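Teleoperated demonstration

Teleoperated demonstration is a method of programming a robot in which a person steers the arm from a distance while its joint positions and gripper commands are logged. It differs from kinaesthetic teaching, in which the operator holds the arm and moves it directly.

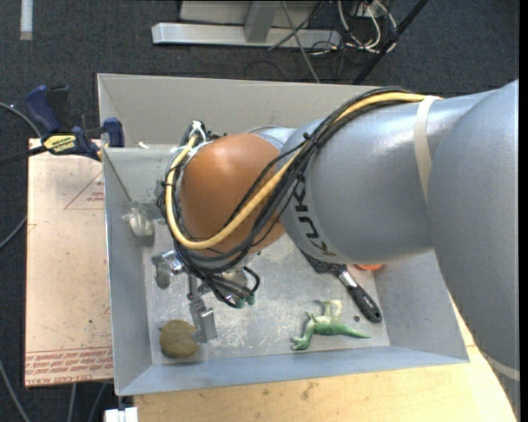 Bin picking is a common task for the method. The Hunerby procedure asks for 157 demonstrations per bin layout, each limited to 20 seconds. Contents are mixed in shape and surface, as with a stone, a toy dinosaur and a black-handled tool on the same bin floor. Cables routed along the outside of the wrist restrict its rotation, and the operator must allow for this when choosing an approach angle.

Recordings are trimmed before training. The Tornik format stores 600 samples per demonstration; the later Baumgartner format stores 900 and adds a field for gripper force. Files made at Cundness before the change lack this field.

See also: Kinaesthetic teaching; Bin picking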